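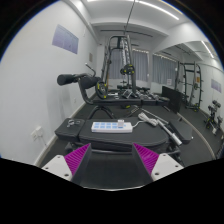 Bench area, fitness room. Power strip with adapter on the large bench pad.

FITNESS ROOM MONTHLY CHECK - WITH COMMENTS
Site: Dredthorpe building, ground floor
Date of check: January 31, 2019
Form 194
Marks used: OK / FIX / WATCH / N/A

Items marked FIX should be dealt with before the next check. Items marked WATCH stay open and get looked at again next month.

1. FLOOR AND WALKWAYS

1.1 Door opens fully, nothing stored behind it - OK
1.2 Walkway from door to benches clear - OK
1.3 Rubber tiles flat, no lifted corners - WATCH
One tile by the water cooler has a corner that comes up when you step on the other side of it. Taped down for now. Tape will not last with the mop going over it.
1.4 Floor dry - OK
1.5 Weights and collars off the floor - FIX
Two small plates were left leaning on the wall by the mirror. Put back on the rack. The sign asking people to rack their plates has come down again and needs screws this time.

2. BENCHES AND PADS

2.1 Upholstery free of splits - OK
All black pads looked over, front and back row. Seam along the front edge of the wide pad is holding. Run a thumb along it each month, that is where the last one went.
2.2 Pads tight on their brackets - FIX
The small pad to the left of the wide one rocks slightly when you lean on it. Tighten from underneath. Use the long hex key from the Barajas tool kit, the short one does not reach.
2.3 Gap between small pad and wide pad - WATCH
Enough space there to pinch a finger if the bench is adjusted with a hand in the wrong place. Asked Mondau for a cover strip in September, no answer yet.
2.4 Foam rollers on the rear bench - OK
Both turn freely and neither slides off its bar. Foam not torn.
2.5 Loose hardware - FIX
Small silver clip or wire fitting lying on the small pad. Find where it belongs before the bench goes back into use. If it doesn't belong to anything in the bench area, put it in the parts tin and write it on the lid.
2.6 Pads wiped down, spray bottle filled - OK
Spray is at a third. Refill is under the sink in the hall.
2.7 Nothing left lying on benches - FIX
See section 3.

3. ELECTRICAL

3.1 Wall outlets, plates not cracked - OK
3.2 Power strips off equipment and out of reach of moving parts - FIX
White strip on the wide bench pad with a small cube adapter plugged in. A bench is not a shelf. The strip should be mounted on the wall beside the outlet, 2 screws, same as in the Stosach room.
3.3 Cords not coiled tightly while in use - FIX
The cable is folded into a thick bundle on the back of the pad. Fine for storage, but a bundled cord can get warm under load, so open it out before running anything on it. A shorter strip would be better for this room.
3.4 Cords clear of bars and weights - FIX
The bundle sits right beside the metal bar at the end of the bench. Anyone loading a plate on that side could trap the cord. Move the strip first, then check this line again.
3.5 Adapters seated fully, no discoloration - OK
Unplugged and looked at the prongs. Clean.
3.6 Rating label on power strip readable - WATCH
Could not make out the small blue marking on top. Turn the strip over when it gets mounted and copy the rating onto this form. If there is no rating on the back either, replace it.
3.7 Treadmill cord - N/A
Treadmill is out for repair.

4. BARS AND RACKS

4.1 Sleeves and bar ends free of burrs - OK
4.2 Rack bolts tight - OK
4.3 Spring collars grip - WATCH
One pair is getting weak. Still holds the light plates. Order a new pair with the next batch.
4.4 Bars wiped, no rust - OK

5. EMERGENCY

5.1 Exit sign lit - OK
5.2 First aid box stocked - FIX
Out of large bandages, one cold pack left.
5.3 Extinguisher gauge in the green, tag in date - OK
5.4 Emergency phone number posted and readable - OK

ACTIONS BEFORE NEXT CHECK

- Take power strip off bench and mount on wall
- Open out the cable bundle, or swap for a shorter strip
- Tighten small pad
- Identify the silver fitting
- Put the plate sign back up with screws
- Restock first aid box
- Call Mondau again regarding the cover strip

The wide bench stays out of use until the strip is moved and the small pad is tight. The rear bench can be used as normal. Please do not take the tag off the wide bench to "just do one set" - it was off twice last month and the check had to be repeated.

Copy to front desk binder. Old copies are kept for 2 years, then recycled.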